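Rilleck puts its bench cell care routine online, free for anyone to use

VELUSVILLE, January. Hi, I'm Elba Retamal, and I look after the small pick-and-place cell at Rilleck's Velusville shop. People kept asking me how we keep the thing running, so we've written it all down and we're giving it away!

The routine takes 28 minutes and I do it before the first coffee (well, most mornings). Fingers first. I check that the tips face each other squarely, snug up the screws at the base, and go over the pads with a lint roller, which they always need. 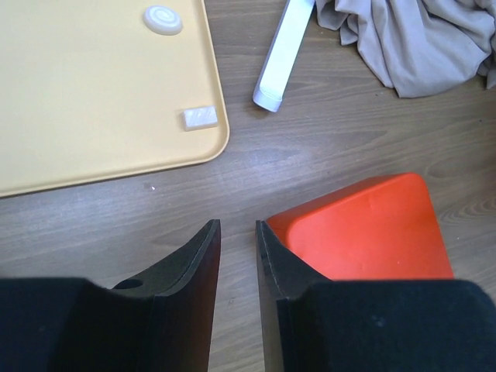
Then comes the wrist camera, a quick wipe and a test pick with small, light parts. Small stuff shows up a bent tip faster than anything heavy will. If the cell misses 2 picks, I stop and redo the finger alignment, no arguing with it.

We've logged 419 of these checks so far, and my friends at the Drosbridge shop have started using the same sheet with their own notes scribbled all over it. I love that.

The full guide, called Boonyarit, is on the Rilleck website now, with a printable page for the wall. Questions go to me at the Velusville front desk, and mornings are best.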